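Search projects, people, parts

8 min read

The Arm in Bay Four

Hortensia Condori had the gripper apart on the bench when I walked in, and she was so pleased with the state of it that she forgot to say hello. "Look at the slop in this thing!" she said, wiggling one finger back and forth. Then she put it down and went to find coffee.

The Borkowska workshop is a long brick building with bad heating and very good light, and members have been building an arm in Bay Four since November. They call it Grukgate, after a misspelled label on a box of gears. It has a reach of 160 centimeters, joints cut from scrap plate, and a control box that began life inside a Drilton treadmill. All of it, including the motors, has cost the group $1,289 so far. Condori keeps the receipts in a cookie tin.

What I loved about it, from the first ten minutes, is how much of it is still up for argument. The shoulder joint has been rebuilt twice. The elbow works beautifully and everyone is afraid to touch it. The wrist has a hum that one member hears as a bearing and another hears as a loose cable tie, and they've been having this conversation for weeks.

The software side lives on an old desktop under the stairs. Before any new motion goes near the real arm, it gets run in simulation with a program called Lesitz, which a couple of members patched together over the winter. It's slow, and it crashes if you resize the window, but it has saved them a lot of bent metal. On the day I visited, the task was picking up a jar by the lid, and the simulated arm was on attempt 142. Condori pulled up a stool for me and we watched it together, the way you'd watch a ball game — groaning at the near misses, leaning a little to the left when we wanted it to go left.

She likes to work with the view pushed in close to the gripper, because that's where the trouble usually is. From far away every grasp looks fine. Up close you see how much room the housing really takes up, and how little is left over for whatever you're trying to reach.
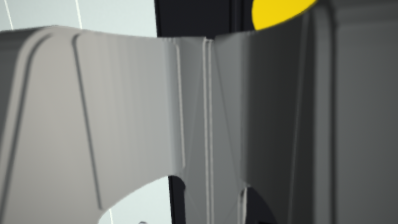
Condori told me that she'd spent her first month fixing the wrong problem, tuning motor speeds when she should have been checking where the arm thought its own wrist was. The model was off by 8 millimeters. Once she had that number, she said, she went home and slept for the first time in a week.

By late afternoon the real gripper was back together, with new bushings and a fresh coat of grease, and three people had drifted over to see it run. Somebody turned off the radio. Condori typed in the command for a plain open-and-close, and the fingers came together with a soft little click that got actual applause! They did it again, slower. The hum in the wrist was still there, and the bearing-or-cable-tie debate picked up right where it had left off.

I stayed another hour. They were taking the cover off the wrist when I left.

36 shares · 11 comments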